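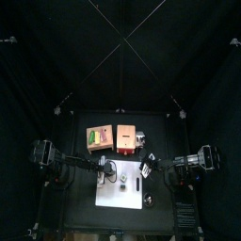
Druladier Small Furniture and Block Set: Fit, Finish and Stability

Reviewed by Mitali Amarasinghe

Druladier sells its small wooden furniture and its blocks as one set, with the extra blocks available separately. I bought the full version in February and have used it on a bench under strong overhead light, against black cloth, and on both a black and a white top. Asanka Marikar checked my fit notes against a second set.

Wooden pieces

The wood is pale and finished in a matte clear coat. Edges are eased and I found no splinters. Color is limited to red on the cabinet, and the paint line against the bare wood is straight on both sets. After 7 weeks there is one chip in the red, near a corner, where I dropped the piece onto a concrete floor.

The nightstand has a drawer with a round hole for a handle. There is no knob to catch or break off. The drawer was stiff at first, and rubbing the runners with candle wax fixed it. The second set needed no wax. The top is flat enough to stack small blocks on without them creeping toward one side.

The cabinet stands on thin legs, and these are the weak point. One leg on my set was short enough to cause a visible rock. A paper shim cured it – sanding the other three would have been neater. Druladier replaced the leg on request, in 8 working days.

Blocks

The speckled cubes are the better half of the purchase. The large markings, circles and ovals in plain colors, read easily at a distance, and the speckle hides scuffs.
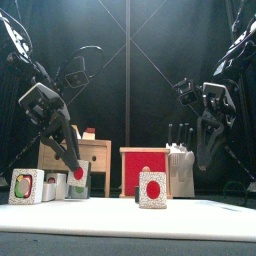

Faces are flat and the corners are slightly rounded, so a cube set down at an angle tends to slide before it settles. On a smooth white top this was more noticeable than on the black one. The smaller plain blocks are lighter and move if the bench is bumped.

The cube with colored inserts needs cleaning more often than the rest. Dust collects inside the opening and a cloth does not reach it. A soft brush does.

Storage

The carton has no dividers. I use a Rullance parts case with 2 trays, furniture below and blocks above. The cabinet only fits lying on its back.

Rating: 7 out of 10. Points lost for the leg and the carton.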